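Skistach – a two-finger gripper arm, built in the shared workshop
Gallery page, 24/08/2024

I started Skistach in May, at the long table by the window in our workshop in Notport. It is a small arm with two fingers and a camera near the wrist, and I want it to pick up soft and light things without crushing them.
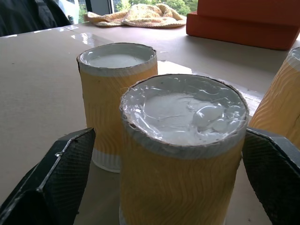 My first gripper was too strong and it had only bare plates on the fingers, so everything either slipped or got bent. Now each finger has a textured mesh on the inner face. The paper cups with the yellow rippled sleeve are my standard test, because they are cheap and they show every mistake. A full cup is much harder than an empty one. When the weight is high up, a small push from one finger is enough to tip it, and the thick pale filling goes where you do not want it. I put cardboard on the table before each session and I recommend the same to anybody who tries this.

The fingers must be open on both sides of the cup before the arm is allowed to close. This sounds simple, but it took me the most evenings. The camera sits low and close, so the nearest cup hides a part of the ones behind it. I now let the arm stop for two seconds in the open position, and I look at the picture on my laptop before I press the key for closing. Later I would like to remove this step.

Some notes for people who wrote to me after the last update:

The control program is called Plerno. It has 1397 lines at the moment, and more than 60 of them are only comments to myself, in two languages. I will clean it before I share it.

The arm still makes a small jump when it starts from rest. Kvido Machala lent me his spare power supply and the jump became smaller, but it did not disappear. I suspect the shoulder joint, which I printed in a hurry.

The mesh on the fingers is glued, not screwed. It holds well on the flat part. Near the tip I would use a stronger glue next time – the tip touches things first and it gets the most wear.

I keep a log of all attempts, good and bad. The last entry has number 669. Please do not ask me for the percentage of success yet, I changed the closing speed too many times and the old entries cannot be compared with the new ones.

Next on my list is a softer closing movement, and after that a second arm, which already has the name Marinho and only a base plate.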